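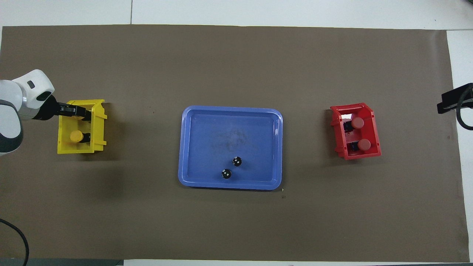

Home | News | Workshops | Projects | Contact

Rornthorpe Workshop Opens Sorting Bench to Members

Jul 18, 2024

The Grustden shared workshop in Rornthorpe has opened its robot sorting bench to all members, following a build led by Tarek Hamdan and Ottar Løken.

The bench, named Stondance, uses a white robot arm with a black gripper, working over a brown paper mat. Cylinders with yellow caps are kept in a yellow bin and those with red caps in a red bin, with a blue tray set between the two. Small black balls are used in the tray for a separate picking exercise.

Construction began in November and took 29 evening sessions. Members contributed 42 hours to the control software alone, according to the workshop's project record.

"We wanted a task that a new member could understand at a glance and still spend weeks improving," said Mr. Hamdan. "Lifting a cylinder out of a bin cleanly is harder than it looks — the walls leave little room for the fingers."

Mr. Løken is preparing a set of written instructions for members who wish to build a similar bench at home. Introductory sessions are limited to 10 participants and may be booked at the front desk. The workshop asks that the paper mat be left in place between sessions.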